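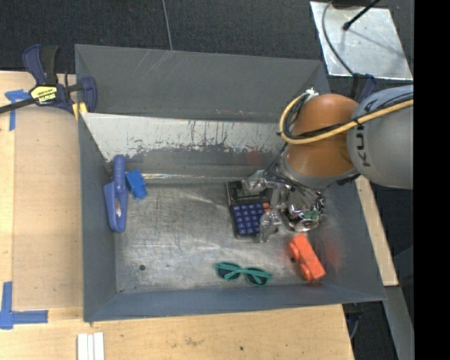

PRETAU – The town's lost property counter will move into the old Cordier shoe store on Plulska Street in August, and anything not claimed before then goes to the swap shelf or the scrap yard.

The counter has 1189 items on its books. Calculators, sunglasses, toy cars, hand tools, single gloves. Lots of single gloves. Another 302 came in since the schools started clearing out lockers, according to a notice posted at town hall in June 2025.

Small stuff is being sorted into metal bins by the month it was handed in. Bigger things, bikes and strollers mostly, stay in the yard behind the bus depot for now.

To claim something, bring ID and a description. Color, brand if you know it, where you think you left it. Staff will not hand over a calculator to someone who says "a black one", the notice says, so check for initials or a sticker you remember. Kids can claim toys with a parent along.

No fee for anything worth under $100. Above that it's a flat $5, same as last year. Keys and glasses are always free, whatever they cost.

The move was approved in the spring after a leak at the current room, in the basement of the Prinen library branch. No items were damaged but two shelves had to be thrown out and the carpet is gone. The new place has a street entrance and a ramp, wich the basement never had. Rent is $2000 a month, paid out of the parking budget.

Hours until the move stay the same, mornings only, closed on holidays. The counter will shut for one week while the bins are carried over. Exact dates are not set yet.

Found items can still be dropped off at any library branch or handed to a bus driver. Please no food, and no no medicines, those go to the pharmacy.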